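# Can it do the dishes yet? Questions we keep getting 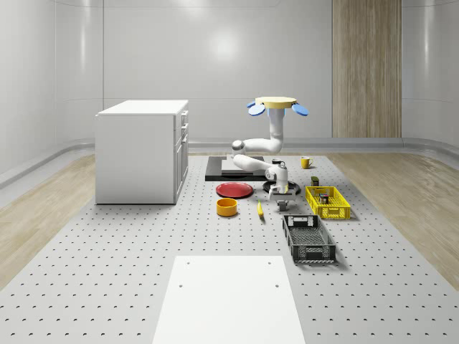
*Clearing up, simulated: a mug, a bowl, a plate, a pan, a banana and two baskets.*

The Papadakis workshop tests robot arms on ordinary chores. Themis Papadakis answers the mail, and Ognjen Kadrić supplies the corrections. Last updated in April.

### Can I buy a robot that tidies my kitchen?

You can buy one that tidies *a* kitchen. Ours has no crumbs, no cat and no drawer full of takeout menus. Getting from that kitchen to yours is most of the job.

### Why practice in a simulator?

Simulated mugs are free. We ran 1,000 pickups in Wallovness, our simulator, before we let a real arm near real crockery. It then broke a mug. We have since budgeted for mugs.

### Is a banana hard to pick up?

Harder than a can. A can is the same all the way around, and it forgives you. A banana is curved, it rolls a bit, and it bruises if you squeeze it like a can. Plates are worse: there isn't much to grab when one is lying flat, so the arm has to get hold of the rim. Most of our failed grasps are plates.

### How fast is it?

Our last timed run put away 14 objects in 155 seconds. Ognjen did the same job in well under a minute while on the phone. He has asked that this go on the page.

### What about baskets? Surely dropping things in a basket is easy.

Dropping things in is easy. Deciding which basket, and noticing that it's already full, takes longer. The arm will also put a bowl on top of a banana if you don't tell it otherwise, and you have to tell it about each kind of fruit.

### Does it work better in a factory?

Yes. On a shop floor the parts come in the same shape every time and people leave the fixtures where they found them. Our customer in Trurberg has an arm that loads bins for up to 300 cycles before someone has to step in. At home we'd be thrilled with a clean run through breakfast.

### Will it load a dishwasher?

Some. It does cups on the top rack. It doesn't have opinions about where the big pan goes, so it may fit into your household better than you do.

### Can it fold laundry?

Please write to Brullell, our sister lab. They have been folding the same towel since they opened.

### When will it be ready for my house?

Themis says a few years. He said that a few years ago, too. If you need the table cleared by tonight, we suggest asking one of the kids.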